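Rapport de projet -- Acoustique des locaux d'enseignement
Projet Tamton, juin 2025

3. Mesures et résultats

Le temps de réverbération a été relevé par la méthode du bruit interrompu dans deux locaux du bâtiment Skoststead : la salle de travaux dirigés et l'atelier du rez-de-chaussée. La source, une enceinte omnidirectionnelle, a été placée successivement en 2 positions. Pour chacune, 9 points de réception ont été retenus, à plus d'un mètre des parois. Les décroissances ont été exploitées sur une plage de 30 dB, puis extrapolées à 60 dB.

Dans l'atelier, les valeurs par bande d'octave restent homogènes entre 500 Hz et 4 kHz. En dessous, la dispersion entre points augmente nettement. L'effet est attribué aux modes propres du local, dont le volume est de 400 m³. Les bandes de 63 et 125 Hz sont donc données à titre indicatif et n'entrent pas dans la moyenne.
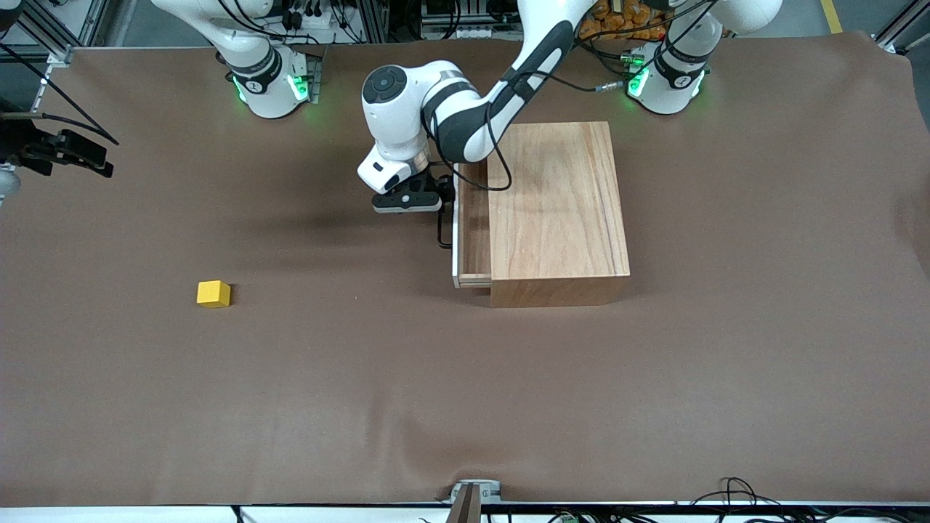

Figure 4 -- Plan de travail recouvert d'un tapis en tissu brun, atelier.

Le mobilier a été laissé en place pendant les relevés. Son aire d'absorption équivalente n'a pas été mesurée séparément ; elle est incluse dans le terme résiduel de la formule de Sabine. Ce choix simplifie le calcul mais interdit de transposer directement les résultats à un local vide.

3.2 Comparaison avec le modèle

Le modèle a été construit sous Tostora à partir des plans du bâtiment. Les coefficients d'absorption des parois proviennent de la base Shih, sauf celui du plafond, ajusté manuellement. L'écart entre calcul et mesure est faible aux fréquences moyennes. Il devient important à 4 kHz, où le modèle surestime la réverbération -- l'absorption de l'air avait été omise dans la première version du fichier. Après correction, l'écart est du même ordre que la répétabilité des mesures.

La salle de travaux dirigés présente un écho flottant entre les deux murs longitudinaux, audible au claquement de mains. Le modèle ne le restitue pas, les parois y étant supposées parfaitement diffusantes. Une seconde série de relevés est prévue en juillet, avec des panneaux absorbants posés sur un seul des deux murs.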